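Last updated: 12 March 2020

Print this page | E-mail this page

Kulasness Percale Sheet Set, Queen: Long-Term Review

The Kulasness set consists of a flat sheet, a fitted sheet and two pillowcases. It is sold as 100 percent long-staple cotton in a one-over-one percale weave. I bought it at retail in November to replace a Penimura sateen set that had pilled along the foot end, and it has been in weekly rotation on a queen mattress since then. The sheets were not supplied by the manufacturer and no one at Kulasness has seen this text.

Thread count is not printed on the package. I regard this as a point in the product's favor. The Penimura set claimed 900, a figure that can only be reached by counting the individual plies of each yarn, and the cloth was heavy, slow to dry and prone to snagging. The Kulasness yarn is single-ply. Held to a window the weave is even, with a few thick places that I would put down to normal variation in the yarn. Hand is crisp out of the package and slightly papery. After the fourth or fifth wash the papery quality goes and the crispness mostly stays.

Shrinkage

I measured the flat sheet before washing and again after each of the first six cycles, warm wash, low tumble. Nearly all of the loss happened in the first two. It was greater in length than in width, as expected for a plain weave finished under tension. The maker allows for this and cuts the sheet long. After shrinkage there is still enough to tuck at the foot and fold back a hand's width at the head. The Chin percale set I reviewed previously did not leave enough for both.

Fitted sheet

Elastic runs around the full perimeter, enclosed in a folded casing and stitched down at the corners. Pocket depth is adequate for a standard mattress with a thin pad. With a thick topper the corners hold but the side panels ride up, and by morning the head end has moved. Buyers with deep mattresses should look elsewhere or use straps. There is no label marking the long side, an omission that costs nothing to fix and is annoying every time the bed is made. 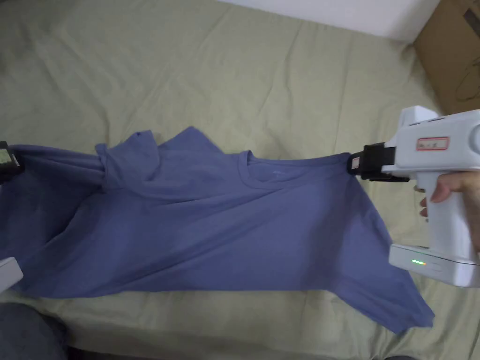
Wrinkling is the main objection to any percale and it applies to this one. Left in the dryer after the drum stops, the sheets set into hard creases that do not fall out on the bed. Taken out slightly damp and spread over the mattress they dry acceptably flat. Ironing gives a very good surface that lasts one night. I stopped ironing the large pieces after the second week and now do only the pillowcases.

Colorfastness was checked with a damp white cloth rubbed on an inside hem, then by washing a white handkerchief with the full set. Neither picked up any visible dye. The color has lightened a little along the fold lines of the flat sheet, where it rubs in storage. Darlene Lemieux, who has the same set in white and launders it hot, reports some yellowing at the pillowcase openings but no loss of strength.

Construction

Hems are double-turned with a straight lockstitch. Stitch length is consistent except at one corner of the flat sheet, where the operator ran off the fold and restarted. Thread tails were left on both pillowcases. The envelope closure on the cases is deep enough to hold a standard pillow without it working out overnight. The Stetinura set has a better closure and worse cloth.

Price was 51 dollars for the four pieces, shipping included. At that figure the cloth is better than it needs to be and the sewing is about what one pays for.

Recommended for mattresses of ordinary depth and for sleepers who run warm. Not recommended with toppers — the pocket is simply too shallow. I will add a note on seam wear when there is some to report.

Contact | Copyright 2020, all rights reserved | Back to top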